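Indoor Humidity and Dust in Rental Apartments
Project report, Consuelo Soler
Submitted 16/05/2023

Background
Dust mites do well in damp rooms, and many people with asthma rent older apartments where they can't change the heating or the windows. I wanted to know if simple habits would lower the humidity in a bedroom without buying a dehumidifier.

Method
I used 4 apartments in the Pelau building. Each bedroom had a small humidity logger on a shelf away from the window. Tenants kept their normal routine for the first half of the study. In the second half they opened the window for ten minutes each morning and dried their laundry outside the bedroom.
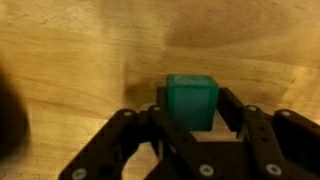
The loggers saved a reading every hour. After I removed gaps from dead batteries, 1,164 readings were left. Of these, 319 were above 60 percent humidity, and most of those came from the first half.

Results
Three bedrooms were drier in the second half. The fourth, on the ground floor, hardly changed. Its tenant also reported a musty closet on the outside wall.

Limits
The weather got warmer during the study, so I can't say how much of the change came from the new habits. I did not measure dust mites directly. I plan to repeat the readings in the ground floor apartment in June with the closet door left open.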